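Holtar sorting project gets its equipment budget, and a shopping list to match

22 June 2025

The small-objects sorting project at Holtar has its money! After a long stretch of spreadsheets, supplier calls and one very full whiteboard, the equipment plan for the coming year was signed off in June, and the team can start placing orders for the second workbench.

For readers who haven't been following along, the project teaches a robot arm to tidy a tabletop. That means everyday rubbish, mostly: drink bottles, bags, wrappers, the sort of thing that piles up on any desk by mid-afternoon. The arm has to find each piece, get a decent hold on it and drop it into a bin. It's a humble job and a surprisingly hard one, and the group has been chipping away at it on a single bench for most of the past year.

One bench has been the sticking point all along. Whenever somebody wants to try a new set of fingertips, everything else stops. Whenever the arm is down for a service, so is the whole project. The case for a second bench more or less wrote itself, but what should go on it took a lot longer to settle.

Three suppliers were asked to quote. Paneo offered a complete package, with arm, stand, gripper and software all under one agreement. Howells quoted for the arm and stand only, with a shorter wait on parts. Skirnell came in with grippers and spares and didn't try to sell an arm at all, which the team rather liked.

In the end the plan splits the order. The arm and stand will come from Howells, and the grippers and spare parts from Skirnell. Paneo's package was a close second and had plenty of fans in the group, particularly for its support terms, but it would have meant running two different control programs side by side. With a small team, that was a fair bit of retraining to take on in the same year as a new bench.

The most interesting part of the plan is how much of it isn't robot. The original draft had a single line for "consumables" and not much thought behind it. Then someone went back through the logbook for the existing bench and added up what really gets used. The bench had run 1,073 pick attempts over the period covered by the log, and 418 of those were with soft or crinkly items, the ones that wear out fingertips and patience in equal measure. That changed the conversation quite a lot.

So the new budget has proper lines for things like:

Spare fingertips, kept on the shelf and reordered before they run out
Joint covers for both arms
Replacement cables and connectors
A second table of the same size, so results can be compared from bench to bench
Test items, with some 600 pieces to be gathered over the year
A service visit for each arm, booked ahead

Test items deserve a special mention. It sounds silly to budget for rubbish, and there were a few raised eyebrows when the line first appeared. But a bottle that has been squeezed a hundred times doesn't behave like one that's fresh out of somebody's lunch bag, and a bag that's been flattened over and over loses its spring. The team now wants a steady supply, sorted into labelled tubs, with 200 of the pieces set aside and left untouched until the final trials. Most will be collected from the staff kitchen, so the cost is mainly in tubs, labels and shelving.

Bins made the list as well. The team wants several shapes and sizes on hand, some with lids and some without, because a lid changes the job entirely. A drop that works nicely over an open bin is no use at all if the lid is down, and planning for both kinds means a little extra bench time in the schedule. That time has been costed too, which is a first for this project and a very welcome one.

There was some debate over whether to buy a fancier hand for the second bench. Hands with more fingers are wonderful to watch, and a couple of people made a spirited argument for one. The plan sticks with two-finger grippers for now. They're cheaper to repair, the parts can be swapped between benches, and there is still a great deal to learn about how far a simple hand can go. A small amount has been held back for a loan unit later in the year, if Skirnell has one free.

The floor plan took a few tries. The new stand needs solid fixing and clear space on all sides, and the first sketch had it blocking the storage cupboards. The current version puts the two benches back to back with a walkway at each end. Power and network points will go in before the arm arrives, and the old bench will keep running throughout, apart from a short break while the electricians are in the room.

Delivery times are the big unknown. The grippers and spares should come quickly. The arm will take longer, and the team has left a generous gap in the calendar before any comparison trials are pencilled in. In the meantime there is plenty to get on with: writing up a common set of tasks for both benches, labelling tubs, and deciding on a naming system for the test items that everyone can live with (talks continue).

Other groups at Holtar planning a similar purchase are welcome to borrow the budget template. It has separate sheets for one-off costs, yearly costs and bench time, and a notes column recording why each choice was made. The team's main tip is to start the logbook early, even if it's only a tally sheet taped to the wall. Those numbers did more to get the plan approved than any brochure.

Bench visits are open to staff again from next month, and the sign-up sheet is on the workshop door. Come and have a look, and bring an empty bottle if you've got one!

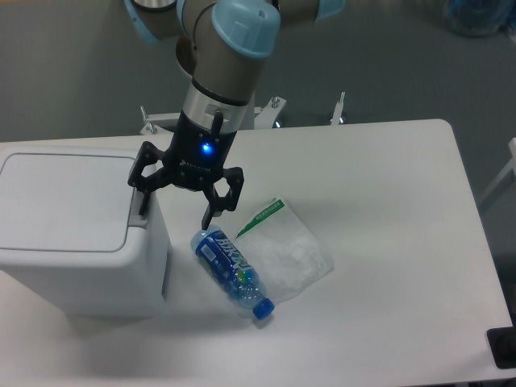
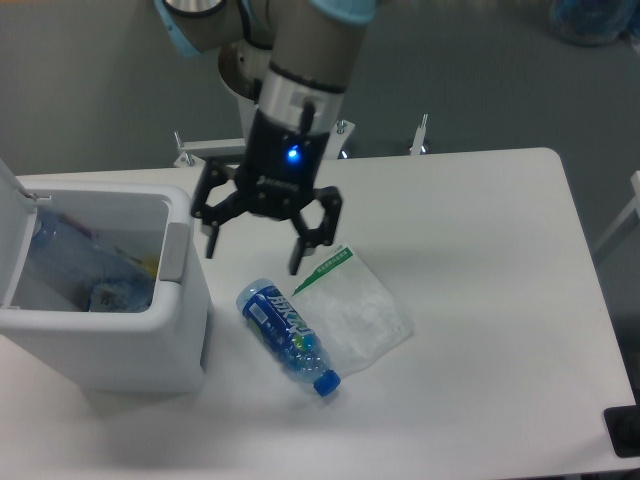

Bench work on the sorting project: the two-finger gripper over a drink bottle and a crumpled bag, with the bin lid closed in the first photo and open in the second.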